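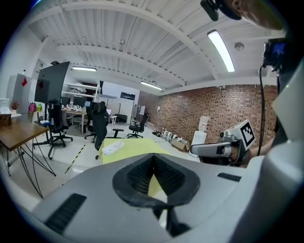
Home | About | Our Work | Careers | Contact

About Trorkley

3 min read

Trorkley works on one question: can a machine do ordinary chores well enough that you would want it in your house or on your shop floor? We test wiping, folding, sorting and packing, and we publish what we find, including the jobs that fail.

The company was started in September by Kastriot Jurić and Eirini Koutsoukos, who had worked together at Clakbridge on packing lines. We have 2 sites. The main workshop is where people use hand-held grippers to do the chores themselves, and the second site is where the results are tried on machines.

So far we have recorded 2,073 chores from start to finish. Of those, 505 were towels. Folding a towel is still hard for a machine, mostly at the corners. Picking a box off a table and putting it on a shelf is much easier, and we would trust a machine with that today if the boxes are all one size. Clearing a kitchen table after a meal is somewhere in between. We don't expect to offer it soon.

Valentin Kälin runs the workshop and decides what gets tested. Angeliki Konstantinidis handles visits from shops and care homes that want to know which jobs they could hand over. Sometimes her answer is none of them yet, and we don't charge for that visit.

Our next goal is 3,000 chores, with more laundry and more work in tight spaces such as cupboards and under sinks. If you have a dull job you would like tested, send us a short note saying what it is and how often it gets done.

Contact: Trorkley, front office | © Trorkley 2018 | Back to top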